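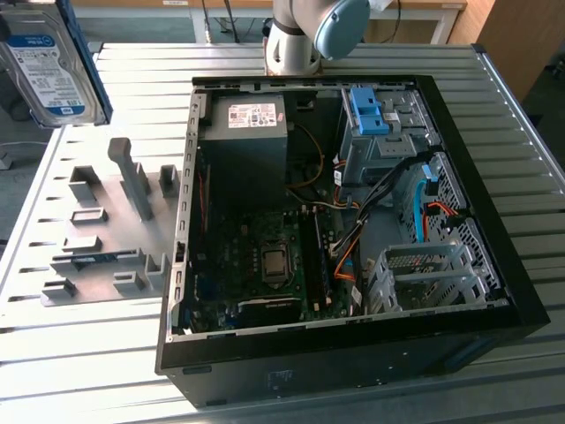
Stavimer publishes its setup and care routine for the Prorbridge drive cell

CÂRSTEA, May — Stavimer, a maker of small robot cells for the repair and reuse of office computers, has today made public the full setup and care routine for Prorbridge, its cell for handling hard drives in desktop towers. The routine was written together with the technicians of Gosano, a computer refurbishing company, where the first cell is in daily use. It can be received free of charge by every workshop that owns a Prorbridge cell or is thinking of ordering one.

The cell is simple in its parts. A white robot arm works over a slatted metal table. The computer tower lies on its side with the side panel taken off, and next to it is a light gray fixture plate with raised blocks and brackets. The same arm must reach the plate and the inside of the tower, so the distance between the two is the first thing the technician has to check.

"When we delivered the cell, we gave our customer a thick book, and the book was correct, but it was difficult to use with one hand on the machine," says Nelu Manole, head of service at Stavimer. "The new routine is short. It follows the order in which a person really walks to the table and looks at things."

What the daily check contains

The daily check takes 17 minutes and is done by one technician before the first computer of the morning. The arm is stopped and locked during all steps where hands are near the table.

The technician wipes the slats of the table and the top of the fixture plate. Small screws that come out of old computers like to fall between the slats, and a tower that stands on a screw is no longer level.

Then the plate is pushed by hand from the left and from the front. If it moves, its bolts are tightened and the position is taught again. Cables inside the tower are laid to the side, away from the drive cage, so that the fingers have a free way down.

The last step is a slow trial. The arm takes one drive, holds it upright over the plate and lowers it at reduced speed, while the technician keeps one hand at the stop button.

Care of the gripper

Every 300 cycles, the gripper gets its own inspection. The screws on the fingers and on the middle mount are checked with a torque driver, and the toothed tip is cleaned with a dry brush. Oil is not allowed on any surface that touches a drive or a caddy. If one finger is worn, both are changed together, and the open and closed positions are measured again.

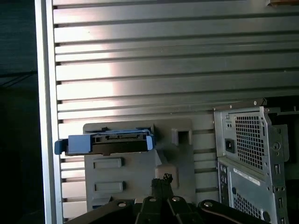

Tamara Sârbu

The bracket that carries the drive caddy was the part that caused the most work during the first months at Gosano. The caddy has a blue frame and rests horizontally on a gray plastic bracket with stepped edges. In the early version of the routine, the bracket was checked only when the cell stopped with an error. By then the edge was often already pressed down a little, and the caddy was sitting with a small tilt that a person could hardly see.

Wekesa Minja, who commissioned the cell, changed this point after he had spent two weeks beside the machine. The bracket is now checked each morning with a straight gauge laid over the steps, and a spare one is kept in the drawer under the controller.

"The arm repeats its movement very well, so I looked for the fault everywhere else," says Wekesa Minja. "I advise all new users to begin with the plastic parts. They are cheap, and they can be changed before lunch."

Gosano has passed about 4,000 computers through the cell up to now. According to Yuzhen Lu, who manages the workshop, the written routine has also made it easier to train new colleagues. "Before, two people knew the cell well, and if both were on holiday, we waited. Now the sheet hangs on the wall and the signature is on it every morning," Yuzhen Lu says.

Stavimer is preparing a second part of the routine, which will treat the teaching of new tower models. Different makers place the drive cage at different heights, and the approach path has to be taught again for each one.

About Stavimer

Stavimer designs, builds and services compact robot cells for computer repair workshops. The company has its office and its test hall in Cârstea. Service for Prorbridge cells is given on site and by telephone.

Contact

Gheorghița Văduva, press office, Stavimer, Cârstea. Printed copies of the routine can be ordered from the press office. Owners of a Prorbridge cell are kindly asked to give the serial number of their controller with the order.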